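How First-Year Students Write Abstracts: Report on a Course Project

Writing Skills Course, Jerovton
2020-01-13

1. Background

The task in our course was to choose one part of an academic paper and study how students write it. I chose the abstract. An abstract is short, but many students in my group say it is the part they leave for the last evening. I wanted to see what they put into it and what they leave out.

2. Material

I used 46 abstracts from the Ilie collection, a set of student papers kept by our department. All of them were written in the first year and all were handed in with a final paper of about 2000 words. I did not look at the grades before I read the texts. Eight abstracts were longer than the limit given by the course, and I kept them in the material.

3. Method

I read every abstract twice. In the first reading I marked each sentence with one of five labels: background, aim, method, result, conclusion. In the second reading I covered my first labels and marked the sentences again. Where the two readings were different, I used the guide by Luder, which our teacher gave us in March. The marks were kept in a simple table in Cilico, the program we use for homework.

Some sentences were difficult. A sentence such as "This paper discusses the problem of noise in libraries" can be an aim, but it can also be background. I decided to call it an aim if the paper itself was the subject of the sentence.

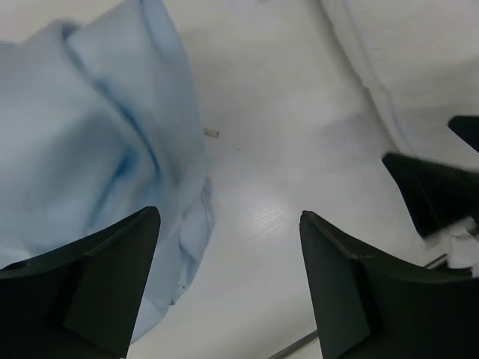
Which part was missing most often?

The result. Many students told the reader what they wanted to study and how they did it, and then stopped before saying what they found.

4. Findings

Background was the longest part in most of the texts. In one abstract it took up everything except the last sentence. The aim was almost always present, usually with the verbs "discuss" or "examine". Method was often a single short phrase — "by a survey", for instance — with no information about who answered it.

I also noticed the tenses. Several writers used the future ("I will show") although the paper was already finished. I think these abstracts were written before the paper and were not changed later, but my material cannot prove this.

5. Limits of the project

I was the only reader, so the labels depend on my own judgment. The papers also come from one department. A second reader would be useful, and I would give this person clearer rules for the aim sentences.

6. Suggestion for the course

I suggest that students write the abstract again after the paper is complete, and underline the sentence that gives the main result.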